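Do wire desk shelves scratch the desktop?

Toker wants a 6 dollar fee to return mine. Are felt pads worth it?
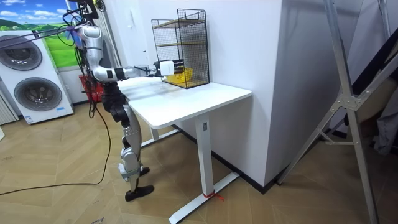 Black wire shelf, white desk

Marent_1544
Doubt it. Pads slide off within 3 weeks. Smudges mostly wipe away with dish soap, scratches don't.

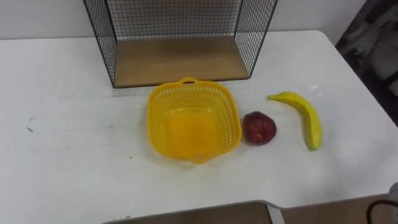
Other replies

Herman Goh
"Scratch proof" on a label means little to me. Try a cork mat. 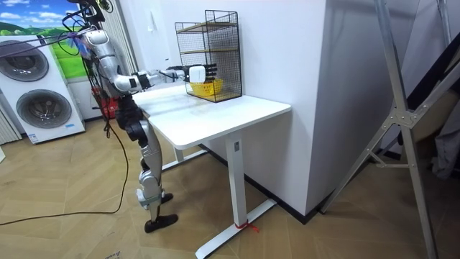

Photo: Nugroho

I'd lift the shelf to move it, whatever the seller claims.

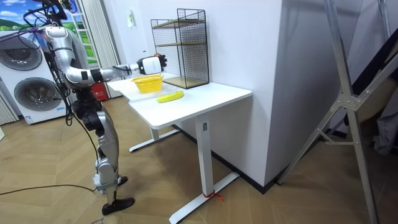

And skip the polish. Mine left a film.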